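Wernel Food Allergy Network
October 2020

1/ The Network has completed its review of how member households store and label food for people with milk, egg and nut allergies. This thread sets out the main points. The full guidance was prepared by Berkay Avcı and is available on request from the Wernel office.

2/ We heard from 347 households. Of these, 84 reported at least one mix-up at home in the past year. Shared spreads and unlabeled leftovers were named most often.

3/ Members are asked to keep the original package until the food is finished. When dry goods are moved to a jar, the ingredient list should be cut out and taped to that jar.

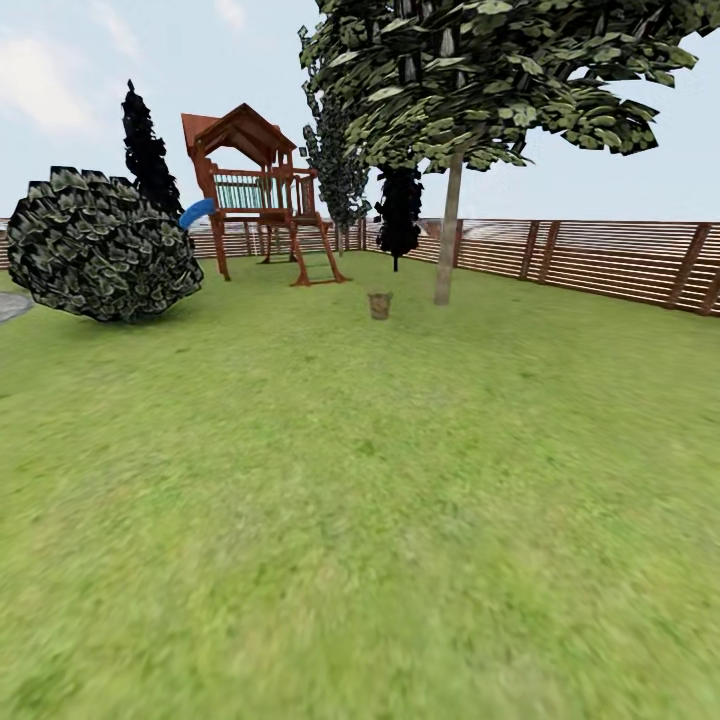 4/ The same applies to food bought from bulk bins. The Network does not advise bulk bins for any member with a nut allergy, even where the store keeps separate scoops.

5/ Shared refrigerators. Set aside the top shelf for the allergic person's food. Spills travel down. Butter, jam and mayonnaise should be kept in two marked containers, one of them for that person only.

Please follow these steps when a new product comes into the home:

Step 1. Read the full label in the store, and again before opening. Recipes change without notice.

Step 2. Write the date of opening on the lid.
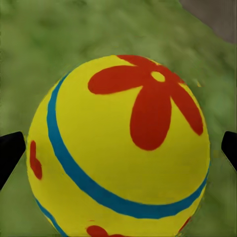

Step 3. If a label is unclear, set the product aside and contact the maker. Do not rely on an older package of the same item.

6/ Baking at home. Egg replacers differ. In our test kitchen at Kaledar, 11 muffin recipes were made with ground flaxseed and water, and the results were acceptable in all but two. Both of those called for three or more eggs.

7/ Members who bake for school events should send a written ingredient list with the food. A blank form is included in the guidance.

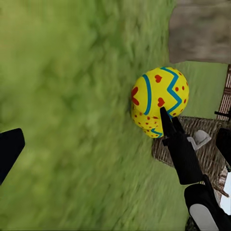

8/ The form may be copied freely. Schools that wish to adapt it should keep the allergen section as written and may change the rest.

9/ Label-reading classes will resume in February at the Kaledar kitchen. Each class is limited to 21 people. Current members will be placed first, and remaining seats will then be opened to the public.

10/ Comments on the guidance may be sent to the Wernel office in writing. Please include your member number and the section to which the comment refers.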